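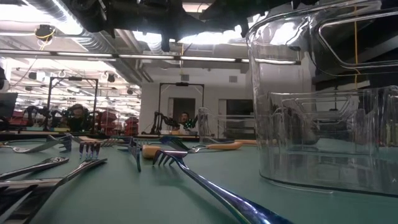
MINUTES: DEMONSTRATION VISIT, RIDERO CUTLERY CELL

Date: 18 February 2026
Location: Mundholm robot hall
Present: Luzius Eder (chair), Yaqin Qian, Torben Harms, Haoran Liao (minutes)
Apologies: Pilar Tapia

1. Previous minutes
The December minutes were approved with one correction. Item 3 should read "Boonchu", not "Kukimton", as supplier of the replacement cabling.

2. Demonstration
T. Harms presented the cutlery task to the visitors from Kukimton. Forks lie scattered on the teal tabletop, some with wooden handles and some all metal, and the large clear tub stands at the right of the table. The arm picks one utensil at a time and releases it over the tub. Visitors asked about forks resting on edge with the tines raised. T. Harms replied that the grasp planner treats these as a separate case and allows 2 retries before moving on.

3. Questions from visitors
a) Cycle time. The target is 6 seconds per utensil. No measured figure was given.
b) Transparent objects. Y. Qian stated that the tub position is entered by hand at setup. Automatic detection is not planned for this release.
c) Reflections from the ceiling lights on polished metal. Noted as a known source of error in tine detection.

4. Open day
Capacity was set at 60 visitors in 3 groups. L. Eder asked that the other workstations remain powered down while a group is on the floor. Agreed.

5. Actions
T. Harms: send the retry settings to Kukimton.
Y. Qian: test a diffuser under the nearest light row.
P. Tapia: confirm group times for the open day.

Next meeting to be called by the chair.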